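Workspace rules for two-arm bag handling
Posted in: Procedures and Standards, August 2026

Asif Bajwa
Our draft for floor-level bin tasks is at revision seven and still has gaps. Current text: bin position fixed to the carpet, hook height fixed, power cut at the arms before a hand enters the reach of either gripper. Section 2 covers loose items.

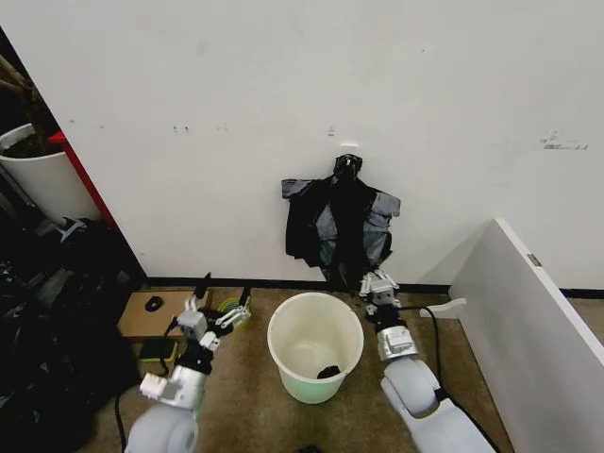 My problem is the wording "clear workspace." Read strictly, it rules out most runs, and operators then ignore it. I would replace it with "no movable object within the swept volume of either arm" and log everything outside that volume once per session.

Mechthild Ortner
Agree on swept volume. Disagree on once per session. Objects drift, and cables more than anything. We log at each reset. For grip, our sheet says both grippers on the gathered top before any lift, never one gripper on the side wall.
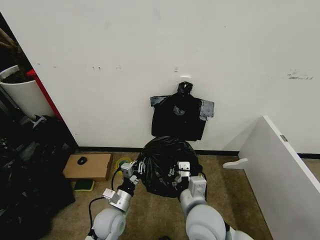

Two-gripper hold at the gathered top of the bag.

Logging at each reset adds up to two minutes. We accept that.

Arlo Nguyen-Tran
Two minutes over 223 resets is more than seven hours. You will get copied log entries. Better to define the start state tightly and let the operator reject a run that doesn't match: bin upright, bag at the rim, grippers either side and not in contact.

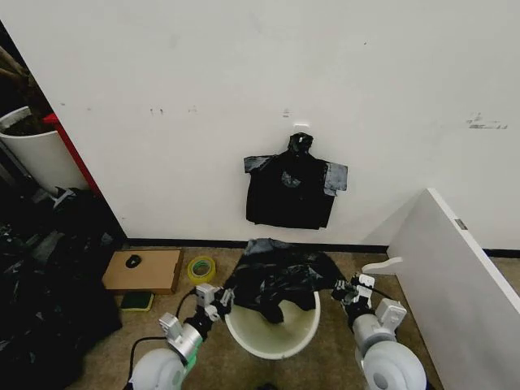 Liesl Grabner
Rejecting by eye is the weak point. Two operators at Tusgate read the same start state differently all through February. If there is no written tolerance for bin offset, it isn't a rule.

Asif Bajwa
Fair. I'll add an offset tolerance. Contact is harder to write down, as thin plastic folds differently each time and cloth is worse. 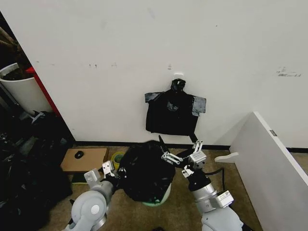 So for contact I'd specify the gripper only: commanded opening, force limit, and a stop if material is still held when the arm retracts. Shape of the material stays unspecified.

Mechthild Ortner
Fine with the stop condition. I still want the cable check at each reset.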